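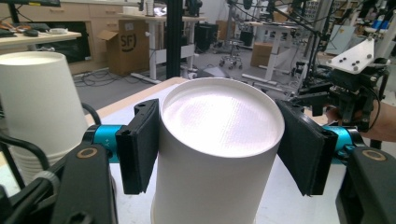
Most of November has gone into collecting demonstrations for the cup task, and I want to write down how we do it while I still remember the details. The task is easy to state. Take a paper cup, turn it over, put it where it belongs. For the learning system it is a lot harder, because a cup has almost no features. From above, an upside-down one held between the two black pads is a white disk with a thin rim and not much else to hold on to, and the rest of the stack is white too. So the examples have to cover a lot of small differences that a person would never think about.

We work with hand-held grippers. You hold the thing, you do the task yourself, and the recording becomes one example. I started on this project driving an arm with a controller, and I got maybe a fifth as much done in a day as I do now. The other good part is that your own wrist comes through in the data. When I pick up a cup I roll my hand a little before I close the fingers, and I never knew that until I played back my first batch.

The count this morning was 1,773 episodes on the drive. Of the last 86, I threw out 48. That is a bad rate and it was my fault. I had changed how I squeeze. Somewhere in the middle of the session I began closing the fingers until the cup wall gave, and then easing off. It works fine for a person. A model trained on that learns to crush first and correct later, and paper cups do not come all the way back once they have been dented.

Corentin Baudry caught it. He was looking at the finger width over time, and the plots from my later runs all had the same dip in them. I had watched the same videos and seen nothing wrong.

Since then we have kept a short set of rules taped to the monitor:

Start with the fingers fully open.
Pause for a beat before the first contact.
Close once. If you miss, stop and mark the episode.
Do not fix a bad grasp in the middle of a recording.
Change cups when the rim goes soft.

The fourth one is still being argued over. My view is that a correction is fine if you label it as one, and that we should have a separate folder for them. Recovery is a skill and the system has to get it from somewhere. For now the folder exists and has 2 files in it, both mine.

The other thing I have been working on is variety. It is very easy to do the same motion over and over and think you are making progress. I move the stand between runs, and I stand in a different spot. I try to come at the cup from the left when I feel like coming from the right. Solène Vasseur is shorter than I am and her approach angles are lower, so her sessions are worth more to us than another day of mine. When two people work the same table, each with a gripper, you also get the other person's hand and cup in your view, and the policy has to learn to ignore them or work around them.

We do not clean the table much. The white top is scuffed and has a big grayish-brown patch of stains, and I would like the system to see that, along with the specks, before it sees a nice new surface somewhere else. The pads are getting fuzzy at the corners too. I plan to swap them at the end of the batch and note the date, so that if the grasps shift we know where to look. 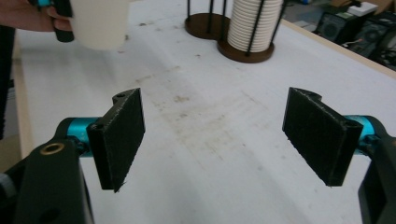 Babak Mahmoudi wrote to me after my last post to say that he would rather have a few hundred clean episodes than a big pile of mixed ones, and that most of my trouble would go away if I stopped recording after lunch. He may be right about lunch. My worst runs are all from the afternoon.

On the bigger point I am not sure. I trained one version on only the cleanest runs and it was smooth and pretty to watch, and then it froze when I put the stand a hand's width farther back than usual. The version with everything in it was clumsier and kept going. I have not run either of them enough times to say more than that.

Next up is nesting, which means putting a cup back on the stack without knocking it. I tried a few by hand and the rims catch unless you come straight down. I need to order more cups before I start.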